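From: Raphaël Hamel
To: Furkeck refurb list
Re: memory in the old towers

Cadwaladr wrote:
> I have 3 of these desktops to get going before June.
> Do I have to pull everything out to get at the memory?

No, and you're going to enjoy this job! Lay the case flat, take the side panel off and leave the power supply right where it is. 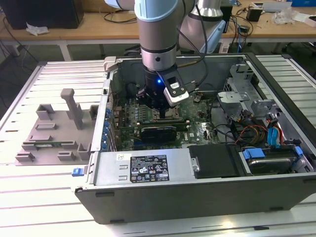
Tower on its side, panel off, graphics card still in its slot.

Unplug the power cord first, then hold the button in for 5 seconds. Touch bare metal on the chassis before you handle any boards. I love how much room these old cases give you.

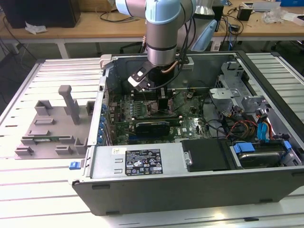

Check the part number on the board before ordering memory, as towers that look alike outside can differ inside. The one I'm showing has a small DELL logo printed just right of the graphics card – handy if the outside badge has gone missing. Skalell keeps a good parts list, and I've bought sticks through Sasine twice with no trouble.

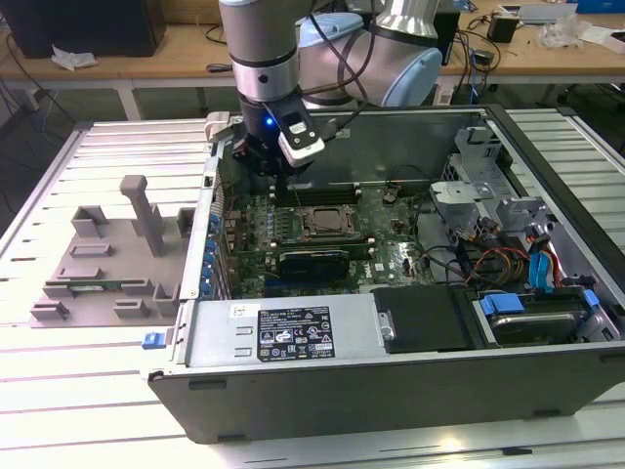
Seating a stick takes more push than people expect. Open the clips, line up the notch and press both ends evenly until they click. The black slots run in a row across the green board, close to the processor, so you've got a clear run at them from above. If it beeps at you on power-up, reseat and try again.

Tell us how the first one goes!

Raphaël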